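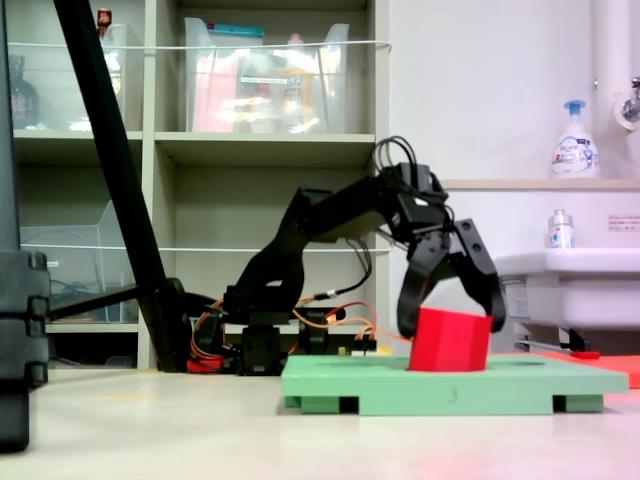
Kidik Pick-and-Place Set, release 2
Data card and README

Kidik is a collection of teleoperated demonstrations for one small servo arm learning to pick up blocks and put them somewhere else. It was recorded at the Catham workshop, by people with other jobs, over the part of September when the heating was not yet needed and the fan was. There are 838 episodes. Some of them are good.

What's in it

Each episode is one attempt at one task, driven by a human holding a leader arm. An episode starts when the operator presses the pedal and stops when the operator presses it again, or remembers that they should have. Episodes contain:

- video from one fixed side view
- joint positions for the follower arm, as reported by the servos
- commanded positions, as requested by the human (the two disagree, and the disagreement is often the most informative thing in the file)
- gripper opening, as a single number
- a short text instruction, such as "pick up the red block"
- an outcome label: success, failure, or dropped

"Dropped" means the block was lifted and then let go of somewhere it shouldn't have been. We kept it apart from "failure" after a policy trained on release 1 became very good at the first half of the job.

The setup

The arm is a tabletop design that has never been given a table. It works at floor level, next to a low raised green board with a shallow oval recess in the top. The gripper has two curved fingers, slightly hooked at the tips. On a hexagonal block the hooks help if you come in across the flats and do nothing for you if you come in on the corners. Blocks often end up tilted between the fingers. We did not correct this during recording and we did not filter it out. If your policy wants its blocks level, it will have to earn them.

The background is a working room, with shelves, storage bins and a sink. Things on the shelves moved between sessions as people needed them. Call it domain randomization if you are writing a paper.

Tasks

pick: grasp the block and lift it clear of the board. The easy one.

pick_place: grasp the block, move it, and set it down at the requested end of the board.

regrasp: begin with a bad grip, put the block down, get a better one. There are 109 of these. They are slow and dull to watch, and we would have liked more of them.

File layout

kidik/
 README.txt
 episodes/
 ep_0001/
 side.mp4
 state.csv
 command.csv
 meta.json
 splits/
 train.txt
 held_out.txt
 tools/
 replay.py
 check.py

Episode numbers have gaps. The missing ones were deleted for ordinary reasons: pedal pressed by accident, pedal not pressed at all, operator answering the phone with the wrong hand. Please don't fill in the gaps, as three scripts downstream rely on them by now and we have stopped asking why.

Loading

Run tools/check.py first. It reads every episode, complains about anything with mismatched lengths, and prints the word "fine" if there is nothing to complain about. It should print "fine". If it doesn't, your download was cut short, or you have found something we missed, and we'd like to hear about the second.

tools/replay.py plays an episode back with the joint traces under the video. It can also send the commands to a real arm. This is behind a flag called --really, and you should clear the floor before you use it.

Splits

The held-out split has 200 episodes. It was chosen by session, so no held-out episode shares a recording session with a training one. Release 1 split at random, and its numbers were wonderful. If you are comparing against results from release 1, be suspicious of theirs before you are ashamed of yours.

Labels

Outcomes were labeled by the operator straight after each attempt, then checked by a second person who had only the video. Where they disagreed, the video won. Operators are generous to themselves, particularly before lunch.

The text instructions were typed by hand, and spelling mistakes have been left in. "Pick up teh red block" occurs often enough that you may treat it as a dialect.

Known problems

- The wrist cables loop up over the joint and pull a little at the far end of its travel. Commanded and reported wrist angles drift apart there. The offset is not constant.
- One view only. When the gripper turns side-on, the near finger can cover a good deal of the block, and depth is anyone's guess.
- Operators have styles. One approaches everything from the left and slows down just before contact. A model trained on a small subset will copy this faithfully and look thoughtful doing it.
- In the early sessions the gripper reading saturates before the fingers are fully closed. Those episodes have "grip_clip": true in meta.json.
- The light changes through the day. We considered blackout curtains and priced them.

What it's good for

Imitation learning on a cheap arm, testing whether your data loader can cope with real files, and studying failed grasps, of which we have a generous supply. The Foduvberg group used release 1 to pretrain a grasp detector and reported that it helped, a little, on blocks.

What it's not good for

Anything with people in reach of the arm. Anything soft, heavy, or breakable. Claims about manipulation in general. It is one arm picking up blocks, and it should be cited as such.

Adding episodes

Contributions are welcome if they come from the same arm build and use the same file layout. Run the Dewulf calibration routine at the start of each session and include its output in meta.json. Send failures along with successes. A batch with no failures will be returned with a polite question.

Changes in release 2

Dated 30th March. New split by session, "dropped" label added, regrasp task added, timestamps in state.csv now count up in every file.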